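Holzschneidebrett nach Zitrusfrüchten reinigen und pflegen

Fruchtsäure raut helles Holz auf, wenn sie eintrocknet. Das Brett deshalb gleich nach dem Schneiden mit lauwarmem Wasser und wenig Spülmittel abwaschen, immer beide Seiten.

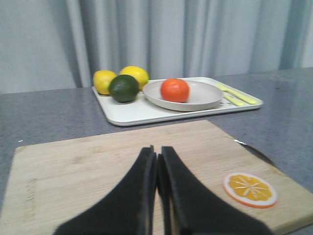 Messer getrennt spülen und trocken ablegen. Das Brett hochkant abtropfen lassen — nie in die Spülmaschine, nie im Wasser liegen lassen.

Feine Schnittspuren mit Körnung 240 in Faserrichtung glätten, Staub feucht abnehmen, 13 Stunden trocknen lassen.

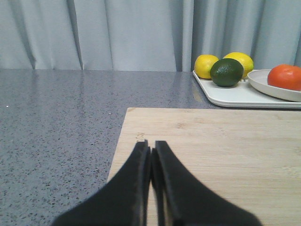 Danach Leinöl dünn mit einem Baumwolltuch auftragen und den Überschuss nach 9 Minuten abreiben. Ölgetränkte Tücher im Freien ausgebreitet trocknen (Selbstentzündung). Steinflächen vorher abdecken, Öl kann Flecken hinterlassen.

Anneliese Kramer, Stand: 30. Mai 2026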